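## 5 Setting up wrist perception in Sukport

This section covers the link between the wrist camera stream and the Storkora planner. Complete section 4 (arm homing) before you start. The arm must be powered but held.

### 5.1 Load the workspace model

1. Open the Dratex console and select **Workspace > New**.
2. Draw the counter as a flat plane. Set its height by touching off with the closed gripper.
3. Add a keep-out box for each fixed object taller than the cutting board. Leave the board itself as a target surface.
4. Select **Check reach**. Blocked poses are listed by joint.

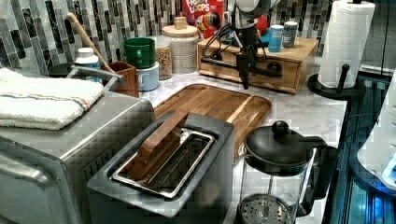
*Figure 5-1. Kitchen workspace. Gripper above the cutting board area, toaster in the foreground.*

**Note:** Clear glass gives poor depth readings. Draw jars and carafes by hand – do not rely on the automatic fit.

### 5.2 Mask the gripper

The planner treats any unmasked part of the gripper as an obstacle.

1. Open **Perception > Self mask**.
2. Trace the black rod, the bracket at its top end and the collar at its bottom end.
3. Trace the finger tip separately, as it moves with the jaw.
4. Save the mask under the tool name, not the camera name.

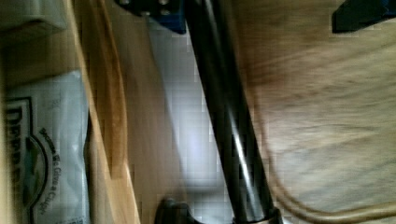

*Figure 5-2. Wrist view with the rod across the centre and a wooden panel at left.*

**Caution:** Loose cords must not be included in the mask. A masked cord is invisible to the planner and can be caught by the fingers.

### 5.3 Set the blur gate

Frames taken during fast wrist moves are smeared and give false edges. The blur gate drops them before they reach the planner.

1. Set `blur_gate` to 600.
2. Set `hold_frames` to 2.
3. Jog the wrist over the counter at working speed and watch the **Dropped** counter.

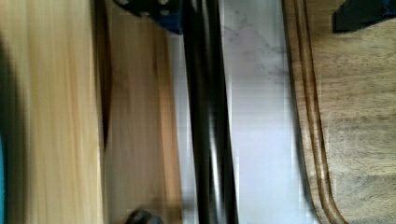

If the planner reports `E868 surface lost`, lower the wrist speed first. Lower the gate only if the error returns at the slower speed, and repeat step 3 after each change. Grooves and panel seams may still be reported as steps; set **Merge edges** to 2 mm to suppress them.

**Note:** Units fitted with the Foulkes wrist adaptor store the gate value per tool. Enter it again after a tool change.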